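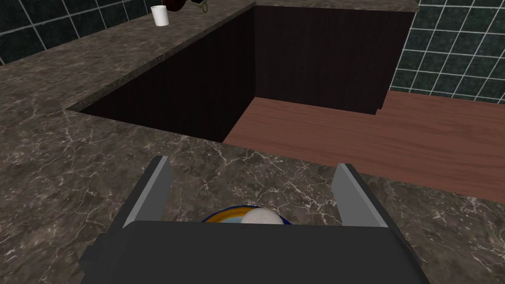
Minutes of the Skoltarton remote demonstration group, meeting of September 23, 2022. The minutes of the May meeting were agreed without changes. The first item was the state of the Briler kitchen recordings, which operators make by steering the simulated arm with a hand controller. It was reported that 234 demonstrations have been saved and that 46 of these were marked for review. The group looked at the view the operator gets from above and behind the gripper. With the fingers open either side of the blue-rimmed dish, the dark body of the gripper hides the near part of the dish and of the white, egg-like object with it. Operators said they tend to judge the last part of an approach by habit. Two asked for a second view from the side.

Agreed: a side view will be added to the operator's screen for a trial at Flastitz. Recordings made with it are to be kept in a separate folder until the group has compared them with the old ones.

Item 2. Controller settings. The current speed setting was thought too quick for close work and too slow for crossing the room. One operator prefers to change speed with the foot pedal, another finds the pedal tiring. No single setting was agreed. Each operator may keep their own, provided it is written in the session notes before recording starts.

Item 3. Length of recordings. Several demonstrations include long pauses while the operator thinks. The Reuter training script treats a pause as part of the task, and the arm then learns to wait in the same spot. It was agreed to trim any pause longer than 6 seconds at the start or end of a recording. Pauses in the middle are to be left alone for now and noted.

Item 4. Turning the view during a task.

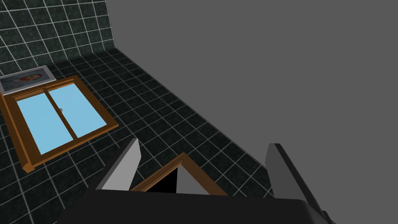 Should an operator start again after a missed grasp? Keep recording if the object can still be reached, and mark the try as a recovery; start again only if it has fallen out of reach.

There was some disagreement on this. One member felt that recoveries should be left out of the first training run. The majority wanted them in, and the rule stands as given. On turning the view, operators are asked to stop the arm first and turn slowly.

Item 5. Next batch. The target is 200 new demonstrations, shared equally among the operators. New starters will do their practice runs with saving switched off.

Item 6. Any other business. The spare controller has a loose trigger and is not to be used for recording. The booking sheet for the Flastitz desk has moved to the shared drive.

Date of next meeting to be sent by email.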